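4.3 Running your first grasp in simulation

Now the fun part! By the end of this section Trerkix will be planning and closing a grasp on its own, and you can watch every stage of it live.

1. Start the simulator and load the kitchen world from the Prirnach pack.
2. Open the Planner panel and set Samples to 500. You can go up to 2,000 later, once you know how your graphics card copes.
3. Click Home and wait for the status light in the panel to turn green.
4. Under Target, choose the block, then click Plan.
5. Step through the path with the arrow keys. Press Enter to run it.

Note: the first plan after loading is always the slowest. Later ones reuse the collision map and feel wonderfully quick.

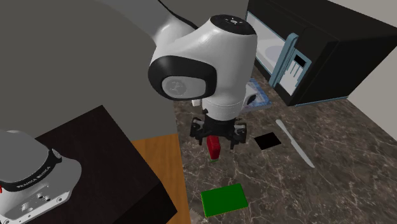 The pre-grasp check is my favourite bit of the whole planner. It pauses the arm over the target and compares the finger line with the block's long axis before anything closes. With the red block upright between the two fingers, a straight descent is all you need, so leave Approach set to Vertical. For something lying flat, like the knife on the marble, switch to Angled and set Wrist turn to 90 degrees as a starting point, then nudge it from there.

Caution: do not switch off collision checking to rescue a failed plan. Raise Samples first, or move Home a little higher.

6. Save the run. Suvard writes the path and the planner settings to one file, and you can replay it as often as you like.

If planning stops with error 434, the target has no grasp points. Reload it from the Objects tab and try again.

Grasp scoring by Nest Landeg. Scoring weights are covered in 4.4.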